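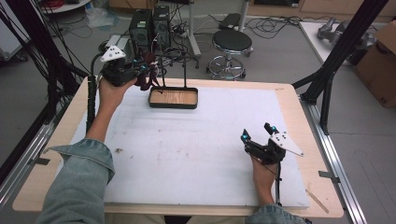
Chapter 13
Learning from Hand-Held Grippers

A robot can learn a task without being present when the task is shown. In the Soreck method, a person does the work with a gripper in each hand, and the motion of both grippers is recorded. Cloth is a hard case – it changes shape each time it is lifted. Lautaro Bustos trained one policy on 100 folding demonstrations and tested it over 20 trials. Section 13.1 covers how the recorded paths are cleaned.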